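4.2 Sealing the grout on tiled counters

Apply Hestenex sealer only to grout that is fully cured. New grout needs at least 49 hours before the first coat. Work with a window open.

1. Sweep the counter, then wipe it down with plain water. Do not use vinegar or any cleaner that contains acid.

2. Let the surface dry overnight.

3. Shake the bottle and pour a small amount into the tray. Close the cap right away.

4. Run the applicator wheel along one grout line at a time, starting at the wall and working toward yourself.

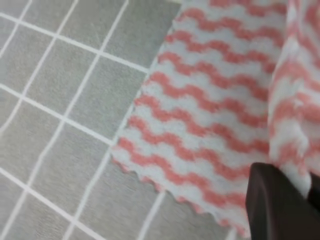

5. Wait 6 minutes, then buff any sealer off the tile faces with a soft cloth. Sealer left to harden on the tile leaves a haze that has to be removed with Hestenex Haze Remover (see 4.5).

6. Apply a second coat after 15 hours. Repeat step 5.

Note: Unglazed tile soaks up sealer and may darken. Test one tile in a corner first - the change is permanent.

Caution: Keep the sealer away from stoves and pilot lights until the second coat is dry. Wear gloves. If sealer gets in your eyes, rinse with water and call a doctor.

Do not set pans or wet dishes on the counter the day you seal it. To check the seal later, put a few drops of water on a grout line. If the line turns dark, reseal it.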